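Robots & Automation | Workshop News

Two-arm kitchen cell at Komness gets a fixed care routine

13/04/2023, by the Mondthorpe technology desk

The automation company Komness has changed the way it looks after its two-arm kitchen cell in Mondthorpe. The cell is used for handling tests with ordinary household things such as bowls, cups and pots. Until now it was serviced only when something went wrong. From this month there is a short check before each working day and a longer one after every 200 hours of operation.

The daily check takes 20 minutes and starts at the grippers. The technician opens the fingers fully and tries every screw of the finger mounts with a small hand driver. A screw which turns even a little is taken out, cleaned and put back with fresh thread lock. After this the finger pads are wiped with a cloth and alcohol, and the lens of the wrist camera is cleaned with a separate cloth.
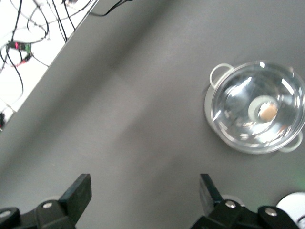 According to the company, most of the lost time last year did not come from the motors. It came from small things: a pad that sat at a slightly wrong angle, or a connector that was pulled by its own cable. One fault of this sort, in October, stopped the work for nearly 16 hours before the loose plug was found. The new routine therefore includes a slow movement of each arm through its whole range, with one person standing at the stop button and another watching the cables.

The second part of the check is the position of the arms to each other. Both arms are fixed at the far side of one table, and they must agree on where a thing is lying. For this the technician uses a flat steel plate with 4 marked points, which each arm touches in turn. If the two results differ by more than the permitted value, the calibration is repeated before any test begins. The plate was made by Kiment, a small metal workshop in the same town, and it goes back in its box as soon as the points are done.

After that the test objects are put on the table and the first grasp of the day is made at reduced speed. The result is written in the log, also when it is good. 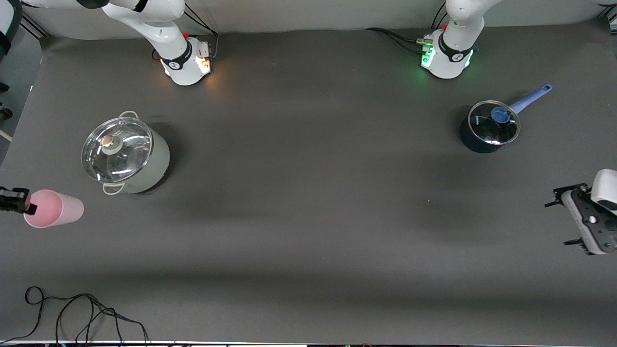
Does the whole cell have to stop when only one gripper needs repair? At Komness it stops for the repair itself, since both arms share the same work area, but a complete spare gripper is kept ready and the damaged one is then opened at the bench.

The longer service covers the base bolts, the cable connections and the table mat, which is turned or replaced when it becomes uneven. The control software, called Herath, keeps the hours for each arm separately and shows a message when the service is near. The message can be moved to the next day one time only.

Komness plans to write the same routine for its other cells before the end of the year.

Category: Robots / Maintenance

Related items
Herath update brings separate hour counters for each arm
Kiment adds a second milling machine
How to choose finger pads for smooth glass
Mondthorpe workshops open their doors in October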